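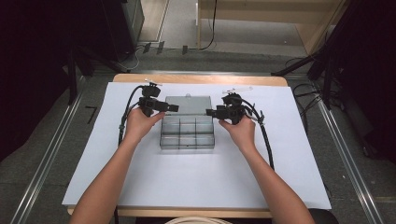
What oil interval am I using on the van now that it does mostly short trips?
Every 3,000 miles, down from the figure in the Jovura handbook, until the commute changes back.

Sunday. Cold start at 7:40 a.m., idle at 750 rpm once warm, which matches the handbook. Before the throttle body cleaning it was hunting between there and 400 and nearly stalling at the Gremham lights. No hunting today over the full loop, out past the reservoir and back, heater on and off, headlights on and off. I'll leave the idle alone.

Changed oil and filter after lunch. The drain plug washer was flattened on one side, so I used a new one from the Groen kit. The kit comes with two sizes and the label doesn't say which is which. The smaller one fits. Old oil was dark and thin and smelled slightly of fuel. That fits with the school run and the store and not much else. Refilled to just under the top mark, ran the engine, let it sit, checked again. No drips on the cardboard.

Sliding door, passenger side: still slow in the last few inches. Vacuumed the lower track and got out gravel, cracker crumbs and one hair clip. Wiped it down and put dry lube on the rollers. Better, not fixed. The center roller has a flat spot I can feel with a fingernail. The dealer in Tiren wants 700 for the whole hinge assembly. The roller on its own isn't in their catalog, but the parts counter thought the older model's might fit. Will take the old one in and compare before ordering anything.

Tire pressures were low on all four, the rear left lowest. Set them cold to the door sticker. If the rear left drops again by next weekend, I'll look for a nail.

Third row: the left latch needs a second push to lock. Dried juice in the mechanism, cleaned with warm water and a toothbrush. Locks first time now with the seat empty. Haven't tried it with the booster strapped in.

Still open: cabin filter, wiper on the rear glass, roller. Wrote the mileage on the tape inside the glove box door and reset the trip meter.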